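Usamos cookies propias para recordar tus preferencias. Aceptar | Más información

Lavado de poliéster: notas sobre temperatura y olor

28 de diciembre

Llevo desde noviembre registrando los lavados de ropa deportiva en una hoja de cálculo. El problema es conocido: una prenda de poliéster sale del tambor sin olor y lo recupera a los diez minutos de uso. La fibra apenas absorbe agua, pero retiene bien la grasa de la piel, y un ciclo corto en frío deja buena parte de esa grasa donde estaba.

Partí de un programa de 30 grados con detergente líquido Promwood y suavizante. Primero quité el suavizante. Deja una película sobre la fibra y empeora el transporte de humedad. Después subí a 40 grados y pasé a detergente en polvo sin perfume. El centrifugado quedó en 800 vueltas. Con más velocidad las prendas estampadas salen muy marcadas.

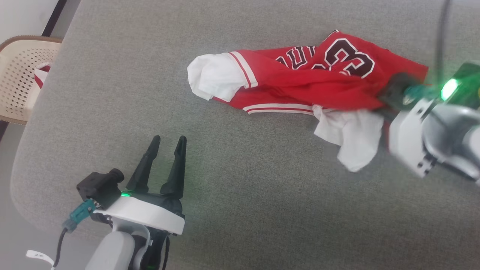
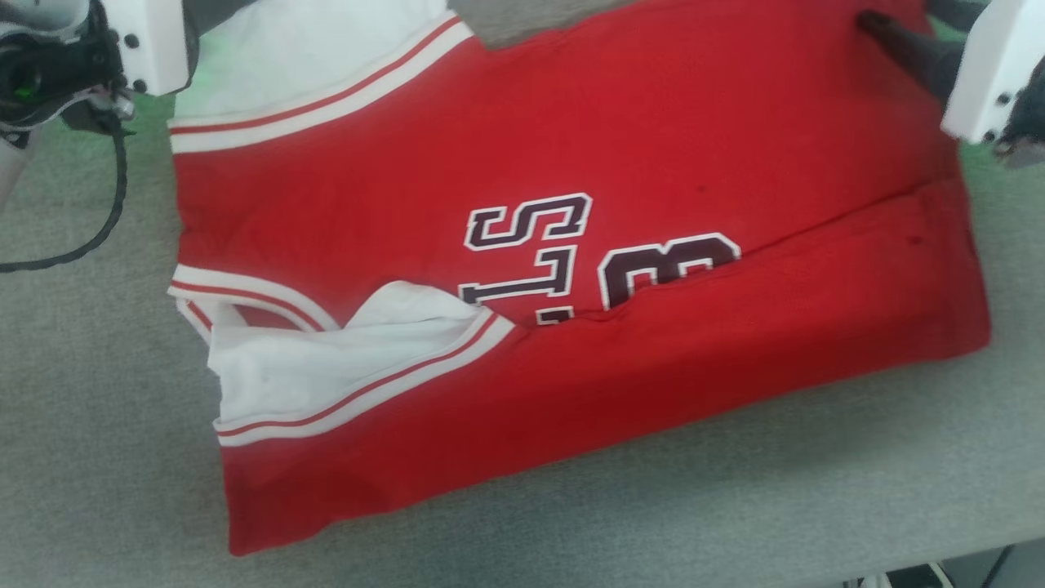

Camiseta roja de baloncesto, con letras granates de contorno blanco.

La dureza del agua importa más de lo que suponía. En mi calle medí 217 mg/l de carbonato cálcico con tiras Proron, y la dosis que figuraba en el envase para agua blanda era insuficiente. Con la dosis correcta el aclarado salió menos turbio. No he medido la turbidez, es una apreciación visual.

El remojo previo lo probé en 4 ciclos: una hora en agua templada con percarbonato, prenda del revés, sin frotar. Funciona en axilas y cuello. En prendas con vinilo transferido no pasaría de ahí; Ayane Sekiguchi me escribió que a ella se le levantó el borde de un dorsal tras una noche entera en remojo.

Secado a la sombra, en percha ancha. La secadora la descarto para cualquier cosa con estampado.

Queda pendiente comparar con un detergente enzimático. La lipasa debería actuar sobre la grasa a 30 grados, lo que permitiría volver al programa inicial. Tengo un bote sin abrir.

Comentarios (2)

Libor Vávra: ¿Limpias el filtro y la goma de la puerta? En mi caso el olor venía de la lavadora.

Chie Hoshino: Con percarbonato, ojo con los rojos. Yo pruebo antes en una costura interior.

Contacto | © Cuaderno de Pistholm | Volver arriba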